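4.2 Finger pad comparison

We compared two pad materials on the hand-held gripper, a cast silicone from Firel and the black rubber sheet used in our earlier work. Each pad was used for 128 grasps per object over 20 objects, first by hand and then on the Urko arm with the Gautier controller. Grip force was held at the same setting in both cases.

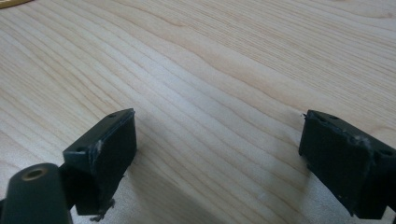

Figure 3. Fingers with rubber pads, jaws open, as seen by the gripper camera.

Pad condition affects the Erex pose tracker as well as the grasp itself. The tracker finds the fingertips by their outline, and it was tuned on clean, straight edges. The pads in Figure 3 depart from this: the right one carries grayish-white residue and frayed material along its upper edge, and the tracker can take such light patches for background. We therefore masked the pad edges and fitted only the flat top of each finger, using its two screw holes as reference points. Of 686 frames labeled by hand, 200 were kept for testing the masked version.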